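Derier opens parcel service for people leaving hospital

October 15, 2024 – Derier, the home support charity, has opened a parcel service for people going home after a hospital stay of two weeks or more. It will run from the Birkett centre and deliver to homes within 16 miles.

Each parcel is made up to a list agreed with the person before they leave the ward. Most ask for toiletries, basic food and small things for the bedroom. The service is free and no proof of income is needed.

A trial began in May with 35 households. Staff found that many people came home to empty cupboards and could not get to a shop in the first week.

"We had people living on toast until a neighbour called round," said Carys Lloyd, who manages the service. "A parcel on the first day gives them time to sort out the rest."

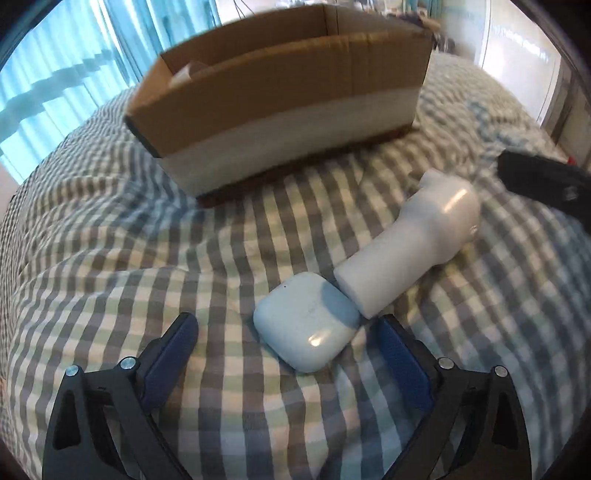 Who can ask for a parcel?

Anyone aged 18 or over who is going home after at least 14 days in hospital and lives in the delivery area. Ward staff, relatives and carers can ask on a person's behalf, as long as that person agrees.

Requests should reach Derier two working days before the person goes home. Drivers will carry the parcel indoors and, if asked, take it through to the bedroom or kitchen. They cannot move furniture or give help with medicines.

Morurer, the haulage firm, is lending two vans and paying for fuel during the first year. Its regional manager, Huw Prydderch, said the firm's drivers had asked to take part after hearing of the trial.

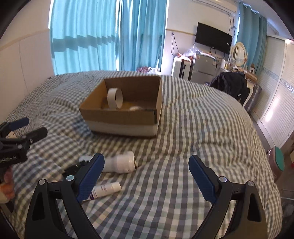
Derier expects to send out 400 parcels in the first year. Roxana Bedoya, who took part in the trial after a hip operation, said the way a parcel is packed matters as much as what goes in it. She asked for boxes that can be left open on the bed, with the front low enough to see inside and a roll stood on its edge where a hand can reach it. Derier has since changed its packing notes to cover this.

The charity is also looking for more drivers. Training takes one morning and travel costs are paid.

Requests and offers of help can be made at the Birkett centre reception. Press enquiries should go to Hefin Eynon at Derier.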